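Keeping arms out of each other's way

I have been rewriting our house rules for two-arm tables, which we last touched in January. The old sheet from Carrilho ran to 9 rules and most people skipped it. The new one has 7.

The main one concerns the middle of the table. Any spot both arms can reach is shared space, and only one arm moves in it at a time. The other holds still or backs off. Evaristo Melis wanted a fixed line down the center, but dish work doesn't allow for that.
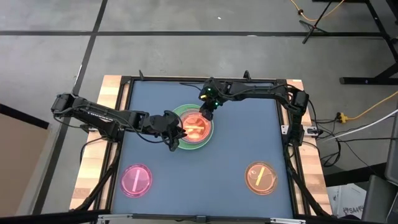
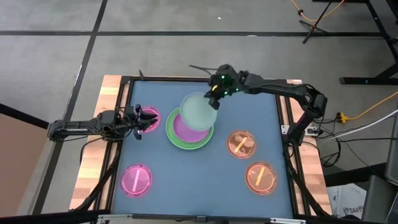
Two arms over the dishes, with the shared space in the middle of the blue surface.

The next rule is about cables. Check the slack with each arm at full reach before you start, and keep cords off the walking side of the floor. We do this at Kambridge before every run now.

Speed limits go on the sheet in writing, one per task. At Fallow they were kept in a settings file that got overwritten, and it took a while to notice.

I still haven't settled who signs off after a gripper change. Nirkum asks for two people. I'd take one person and a slow test pass, and that's how the draft reads for now.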